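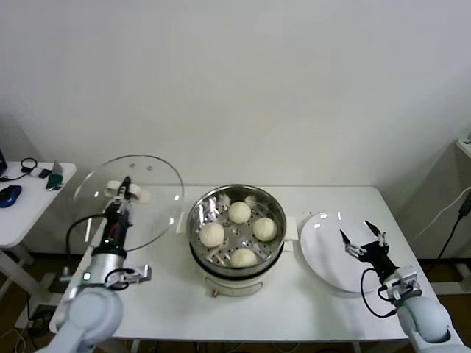 Fig. 1. Four round buns in a stainless steel basket on an electric steamer pot, lid lifted, plate to the right.

Setbridge Evening Kitchen
Unit 6: Steaming filled and plain buns
Handout prepared by Elmarie Cele. Bring it to the practical.

6.1 Equipment at each station

One electric steamer pot with its perforated basket and glass lid. One plate for serving. Tongs, a dry cloth, a timer and a square of baking parchment are in the drawer under the bench. Check that the basket sits level before you fill the pot. Stations are shared by two people, so agree early on who is shaping and who is watching the timer.

6.2 Dough

Flour, 300 g
Warm water, 160 ml
Instant yeast, 1 teaspoon
Sugar, 2 tablespoons
Oil, 1 tablespoon

Mix, then knead until the surface is smooth. Cover and leave to rise for 45 minutes. In November the kitchen is cool in the evening and the dough may need longer. Go by size: it should be close to double.

Press the gas out and divide. Flatten each piece so the edges are thinner than the middle, add filling if you are using it, and gather the edges together. Plain buns are rolled into a ball under the palm. Rest the shaped buns for another 30 minutes under a cloth. They are ready when a light press springs back slowly.

6.3 Loading the basket

Buns swell as they cook, so leave a gap between neighbors and between each bun and the steel wall. In a basket with a raised central post, set the buns in a ring. Four in a ring is a good load for one batch, as in Fig. 1: back, left, right and front. A fifth bun can often be squeezed in, but the sides will stick and tear when you separate them.

Put parchment under each bun, cut to the size of the bun. A full sheet covers the holes and blocks the steam. Students who prefer to oil the basket may do so – use very little.

6.4 Steaming

Fill the pot to the line and bring the water to a steady boil first. Load the basket, put the lid on, and start the timer. Plain buns take 12 minutes, filled buns 15. Leave the lid on for the whole time. When the time is up, switch off and wait three minutes before opening. A sudden drop in heat is the usual cause of wrinkled or collapsed tops.

Lift the lid by the knob and tilt it so the far edge rises first. Steam then leaves away from you, and the water on the glass runs down to one side. Hold it over the pot for a moment to drip, then set it on the cloth. The plate should already be next to the pot.

6.5 Common faults

Yellow spots: undissolved sugar or yeast.
Dense base: under-risen, or holes blocked by parchment.
Wet patches on top: drips from the lid. Wipe the glass between batches.
Split seam: edges not pinched, or seam too dry to hold.

6.6 For next session

Read the notes on folded buns by Tumelo Joubert. Write down the rising time you used and what you would change – two or three lines is enough. Pieter Xaba will collect these at the start.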